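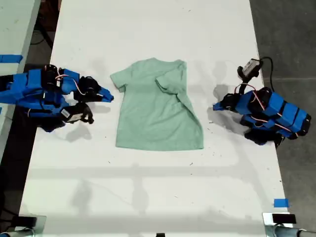
A Good Knife and Nowhere to Put It

The first decent kitchen knife I ever owned lived for nine years in a drawer with the potato masher, and I'm still a bit ashamed of that. It was a wedding present, and it rattled about in there every time somebody went looking for a teaspoon. By the end you could have ridden it to town.

So when the kitchen was finally redone last September, I promised myself I'd sort out the knives before I so much as looked at a tap. I went first to the homewares shop in Plullbridge, where they have a whole wall of blocks and racks and rolls, and came home two hours later with nothing but a sponge.

The trouble with the old slanted block (my mum had one, and I expect yours did too) is that somebody else has decided which knives you own. There's always a slot for a boning knife you'll never buy, and none for the big bread knife you use every morning. They're also beggars to clean, all those dark little slits filling up with crumbs.

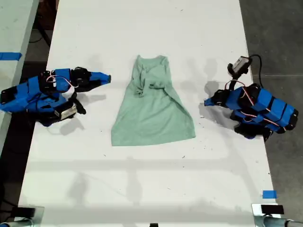
A magnetic rack on the wall was what I settled on in the end, after a good deal of humming and hahing. The one I chose is by Skevden, 38 centimetres long, faced in timber so the blade never meets bare metal. It holds five knives comfortably — six if you count the little paring knife, which I tuck in at the end. Put the spine on first and roll the edge down gently, and do the same in reverse when you take it off. Dragging a knife straight sideways will dull it in no time.

If you've got toddlers, or a cat who fancies the benchtop, an in-drawer tray is the kinder choice. Trirnix makes a cork one you can trim with a Stanley knife to suit an odd-sized drawer, and my sister in Wattimena swears by hers.

Whichever way you go, dry the knives by hand before you put them away, even the stainless ones, and have them sharpened properly once or twice a year. Mine came back from the sharpener so keen that I went through a whole bag of onions just for the pleasure of it, and we had soup all week.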